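Terkico Home Chores, small set: README

What it is

This folder has short recordings of household work with cloth, made in June in ordinary homes. We wanted to see how much of this work a machine can learn to do by itself. Our answer so far is: the easy part of it, and slowly.

Contents

14 chores, in 2 folders (bedroom and kitchen). Each chore has 10 recordings. The longest one is 600 seconds. The work is done by people holding grippers in their hands, so that a robot arm with the same fingers can repeat the movement later.

Cloth on the bed

This is the chore group which gives us the most trouble. A plate keeps its shape when you lift it. Denim does not, and it also hides its own edges. On a patterned bedspread it is hard for the model to tell where the top cloth ends.

Bedroom folder, denim pinched between the yellow fingers, then the fingers closed together beside a folded cloth: 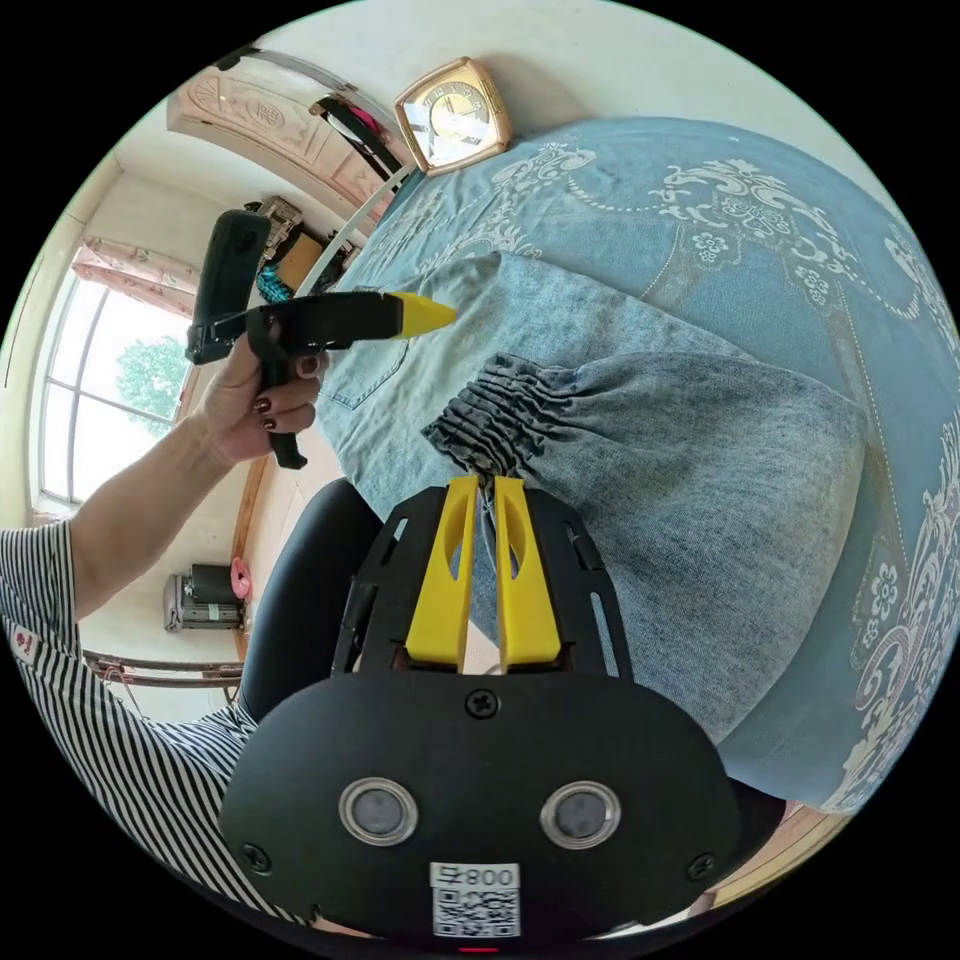
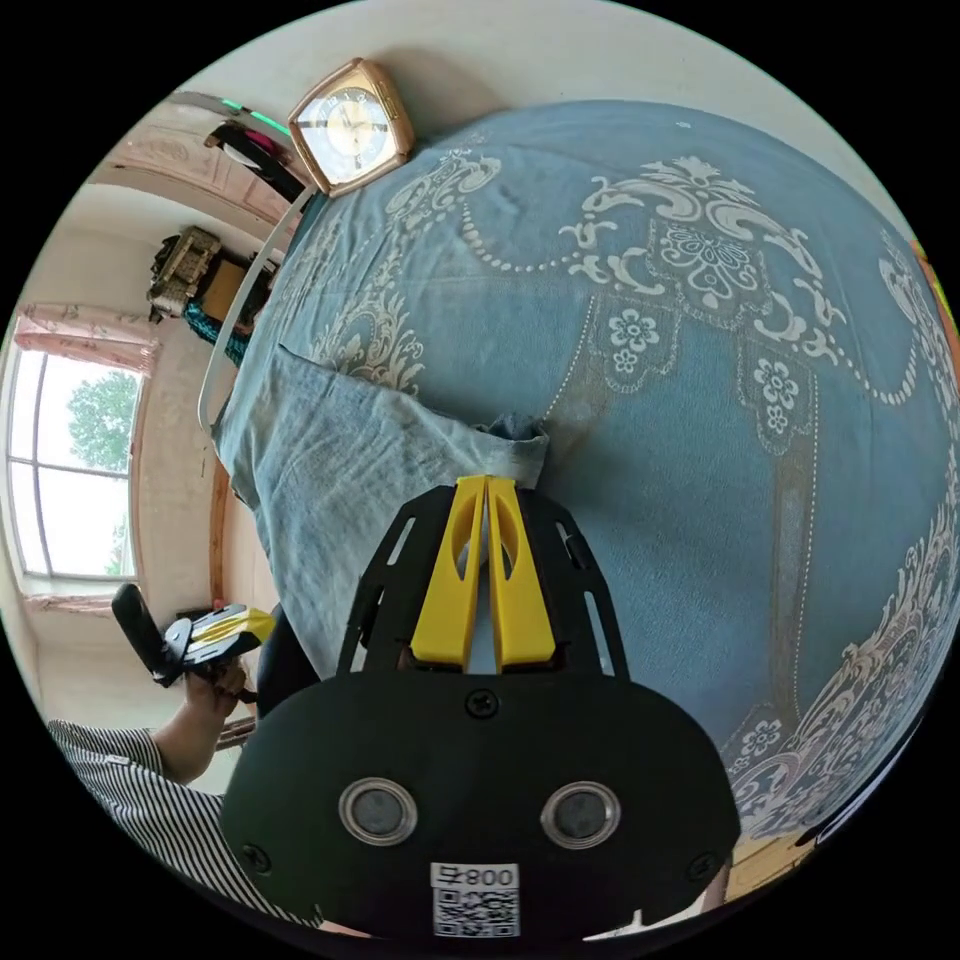
What the models can do

The Liscombe model was trained on the bedroom folder only. It finds a flat cloth and takes hold of it in most tries. It often takes two layers when one is wanted. Gathered parts, such as an elastic waistband, are still too difficult.

The Olmedo model was trained on both folders. It is better with towels and worse with trousers, and we do not yet know why.

Neither model can finish a full fold without help from a person. Please do not use them near hot tools.

Known problems

- The wide lens bends straight lines near the border. Correct this before you measure anything.
- Faces were removed where we noticed them. If you find one, write to us and we will take the recording out.
- The labels of the kitchen folder were made in a hurry and will be checked again.

Licence

Free for research and teaching. For other use please ask Oltero, who keeps the files.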